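Call for participants: Residents' panel on the right to speak at public meetings

Grameo is looking for 30 residents of Kurport and the surrounding townships who will meet during the winter and discuss one question: who may speak at a public meeting, for how long, and on which subjects.

You do not need any legal knowledge. You do not need to have spoken at a meeting before, and you do not need to have an opinion already. If you have a strong opinion, you are also welcome, on the condition that you can listen to a person who has the opposite one. 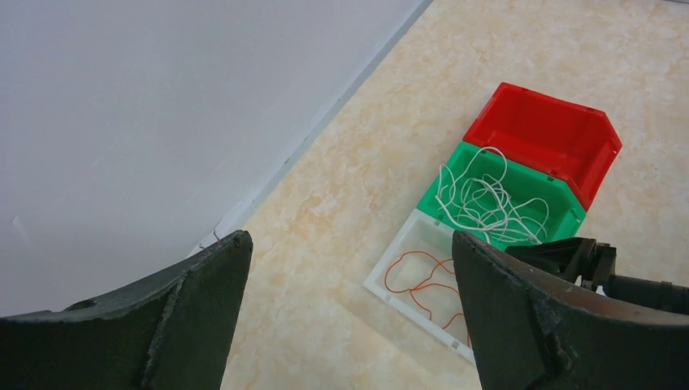

Tabletop, seen from close by.

Background of the project

In many places a citizen who wants to address the elected board must sign up before the meeting. In Kurport the sign-up sheet closes at noon. A person who works until five must therefore know already in the morning that she will want to speak in the evening, on an agenda that is sometimes changed in the afternoon. Residents have complained about this for years, and the answer has usually been that the meeting has to end at some hour. Both sides have a point. We would like to see what ordinary people propose when they have enough time and the same documents in front of them.

In the past year, the rules were also made narrower. Speakers may now comment only on items that are on the printed agenda. Supporters of this rule say that meetings became too long and too angry, and that the road budget was discussed at midnight with three tired people in the room. Opponents say that a board which writes its own agenda can in this way choose its own critics. The panel will hear both sides in full before it discusses anything.

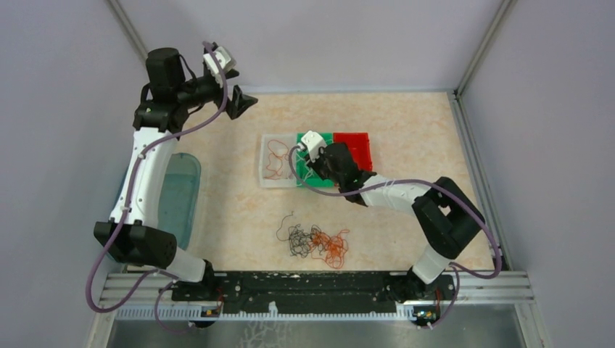

Kurport, 01/10/2023

Registration is open from today. The panel will finish its work in December, and its recommendations will be sent to the township boards in the same month. The boards are not obliged to follow them. They have agreed to answer in writing, and we will publish the answers without changes on the Grameo website.

What you will do

You will take part in three evening sessions. At the first session, two clerks from neighboring townships explain how a meeting is prepared and what the law requires from them. At the second, you will hear from residents who were stopped in the middle of a comment, and from former board members who had to stop them. At the third, the panel writes its recommendations. If you do not agree with the majority, you may write a separate opinion, and it will be printed together with the others in the same type size.

Between the sessions there is some reading. The complete file has 456 pages, mostly minutes and letters. We do not expect that you read all of it. Every participant receives a short selection, and the complete file will be in the room for the ones who want to look something up. A clean copy will also be kept at the Pillay reading room, where you can use it during opening hours.

The sessions are led by a moderator from Barkik, a small office which does this work for towns and school districts. The moderator does not vote and does not write the recommendations. If you feel that the moderator is pushing the discussion in one direction, you can say so in the session or afterwards by letter, and the letter goes in the file.

What you will receive

Each participant is paid 295 dollars for the complete series, after the last session. If you miss one session because of illness, you still receive the full amount. Childcare is offered in the next room during all sessions. We can pay a bus ticket or gas, please keep the receipts. Supper is simple, with a vegetarian dish each evening.
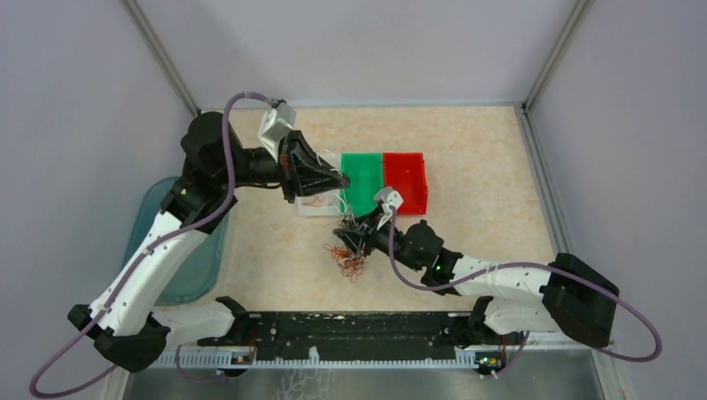

Tshepo Mabuza: I sat on the panel for the school calendar and I want to say one thing to people who hesitate. I was sure that my side was right and I still think so, mostly. But I had never before heard a board member explain what it is like to be shouted at for two hours by neighbors. It changed how I would write the rule. Please also make the breaks longer this time, fifteen minutes was too short.

We thank for this remark. The breaks will be 25 minutes.

Who can apply

You must be 16 years or older and live in Kurport or in one of the townships which share a border with it. Citizenship is not required. A public meeting is open to everyone who lives under its decisions, and we see no reason to make our panel smaller than that. Elected officials, candidates in a current race and employees of the boards cannot take part, but they may send us written statements.

If more people apply than we have seats, we draw lots. The draw takes age and neighborhood into account, so that we do not end up with a panel from only one side of the river. It does not take party registration into account, and we will not ask you for it. The ones who are not drawn stay on a waiting list and are called if a seat becomes free.
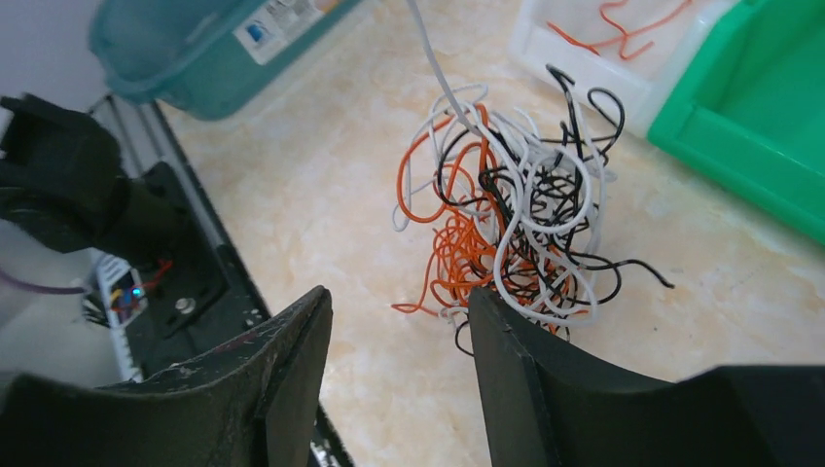 The rules on public comment have been changed many times, usually after one difficult evening, and seldom with a look at the older rules. The time limit is in one bylaw, the sign-up hour in another, and the chair's power to cut off a speaker comes from a letter of advice that was never voted on. When we tried to put them in order for the reading file, it went as with this bundle of white, black and orange wires: one white wire can go straight up while the rest stays a tangle. For this reason we ask the panel to look at the rules together. A recommendation about the time limit alone is allowed, but please say then what should happen with the other two.

How to apply

Write us a letter or an e-mail with your name, your address, your age and a telephone number. Tell us in a few sentences why the subject interests you. Good writing is not judged, and you may write in another language if this is easier for you. Interpreters can be arranged when we know it early enough. If you need a ramp, large print or a seat near the speaker, please mention it in the same letter.

Letters can be handed in at the Pillay reading room, at the front desk, in an envelope marked "Grameo panel." You will receive a confirmation by mail. If it does not arrive within two weeks, please ask again at the desk.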